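A **handled storage bin** is an open-topped plastic container with one or more holes cut in its walls to serve as grips. It is used in homes, schools, shops and workshops to keep small items together on a shelf, in a cupboard or on a table.

## Form

Most bins are moulded in one piece from polypropylene. The walls usually slope inwards towards the base, so that empty bins fit inside each other. The handle is commonly an oval hole placed high on a side wall, although some makers use a narrow slot under the rim. A hole weighs less than a fixed handle and leaves nothing sticking out, but it lets in dust and small items can fall through it.

## Colour and finish

Bins are sold in clear, frosted and opaque versions. Frosted plastic lets the colour and general shape of the contents show through, while hiding scratches on the walls. Opaque white plastic hides the contents except where they can be seen through the handle.

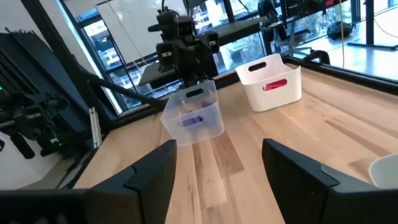 Bins of both finishes are often sold in matching sizes and used side by side – frosted for things in daily use, opaque for things that look untidy. Labels stick poorly to the textured surface of frosted bins, and clip-on tags are sometimes used.

## Manufacture

In Grukia, the main makers are Lesteck and Feltard. Lesteck began with a range of 3 sizes, the smallest of them 146 mm wide and the largest 232 mm. Feltard opened its works at Ahuja in February with an output of around 2,000 bins a day. The two ranges do not stack with each other.

## Care

Bins are washed by hand in warm water with mild soap. Very hot water can warp thin walls, and rough pads leave marks on frosted surfaces. The edge of the handle hole may be sharp where trimming was poor – this can be smoothed with fine sandpaper.

## See also

- Crate
- Drawer divider
- Shelf basket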